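3.2 What commenters mean by "the light"

Anyone who has posted a street portrait online knows the experience of being praised for something the sun did. We wanted to know what people are praising when they praise it. The material comes from the public comment threads of Flurumbridge, a portrait blog with a loyal and talkative readership, as they stood on 1 Mar 2019. We took 300 comments and set aside those consisting entirely of a heart, a thumb or the word "stunning," which thinned the pile more than we had hoped.

Two of us (Vasiliu and Bouazza) read each comment separately and marked the feature of the photograph it seemed to be about. We then compared notes, with the usual loss of dignity. Most disagreements came down to the word "light," which commenters use for shadow, for color, for the sitter's expression, and in one memorable thread for a hat. Dambrauskienė met the same trouble in her study of camera club judges and solved it by banning the word from her interviews. We had no such power over strangers.

We settled on four groups: remarks on shadow, remarks on the sitter, remarks on clothing, and remarks on what lies behind the sitter. The last group was by far the quietest. Readers will write three lines on a lapel and say nothing of the street it is standing in. When they do mention a background, it is usually to complain about it, and the complaint is nearly always that it is "busy." Mudaliar, who takes portraits himself and has been called busy more than once, suggested we find out how busy a background must be before anyone minds.

For that purpose we used the Stundden set of rendered interiors, which has the advantage that no passerby can wander through it and the drawback that no one would choose to live in it. Patterned walls meet at awkward angles and the view is often tilted. 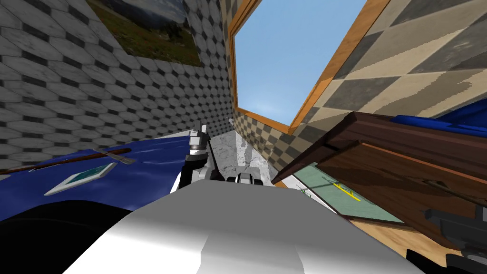

Lisport Papers in Visual Culture, Vol. 4, p. 3710

Figure 2. Rendered interior with hexagonal tiles, checkered wall, painting and window.

Readers recruited through the blog were shown a plain portrait and the same portrait laid over an interior from the set, and were asked to comment as they normally would. They were not told to look at the background. Several did so anyway and were quite rude about it. Others admired the jacket – the same jacket both times – and moved on. Eklund has argued that an online compliment is addressed to the photographer first and the photograph second, and our readers gave us little reason to quarrel with her. Bråten's objection, that people who volunteer to comment on pictures are simply people who like commenting, is harder to shake off, and we return to it in Section 5.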